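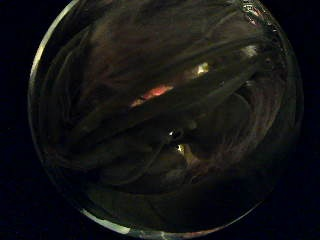 Black stains on wood: oxalic acid or sand it out?
Finishing and Repair > Stains and Bleaching
Views: 1,545

asaxena_h
Joined: July
Posts: 14

I have a batch of reclaimed wood with dark staining, mostly along the edges and near old nail holes. Plan is oxalic acid, then neutralize, then oil. Questions: what concentration, how many coats, and does the water matter? My tap water is hard, 400 ppm as calcium carbonate on the last report.

tomar_bench
Posts: 3,710

Concentration: saturated at room temperature is fine for iron stains. Dissolve until crystals stay on the bottom, then use the liquid. Mix in glass or plastic, never in bare steel or aluminum. Flood the whole face, edge to edge, or you will get a light patch with a border around it.

Hard water does matter. Calcium oxalate drops out as a white haze and you lose acid to it. Use distilled.

umeshb

Disagree on saturated. I start at half that and repeat. Saturated leaves crystals in the pores, and those take more rinsing than the stain is worth. The dust is an irritant if you sand before rinsing.

Also check first that the stain is iron. Oxalic does very little for mildew and nothing for char or old oil. One drop of solution on the darkest part, wait ten minutes. If it lightens, it's iron.
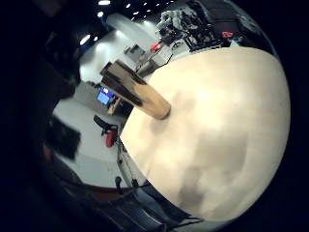

Wood block, streaked dark brown and black toward the upper end.

tomar_bench

The drop test is good advice. The rest I don't agree with. Two weak coats put more water into the wood than one strong one, and raised grain is the bigger problem on thin stock. Rinse three times and the crystals are gone.

asaxena_h

Neutralize with baking soda, or just rinse?

dineo_s

Just rinse. Baking soda is alkaline and can darken tannin-rich woods, so you may put back some of what you took out. If you want to be sure, hold pH paper against the damp surface after the last rinse and compare it with your rinse water.

umeshb

Agree with dineo_s. I used borax for years with no trouble, but plain water does the same job if you change it each time.

akash.t

I sand. For surface stains under half a millimeter it's quicker than any of this. Around nail holes the iron goes deep along the grain and you won't reach it.

tomar_bench

Sanding reclaimed stock of unknown history means testing for lead paint first. Gloves and goggles for the acid, dust mask for the dry crystals.

asaxena_h

Noted. Distilled water, half strength on one board, saturated on another, rinse only. Both get the drop test first. I'll post results once they've dried.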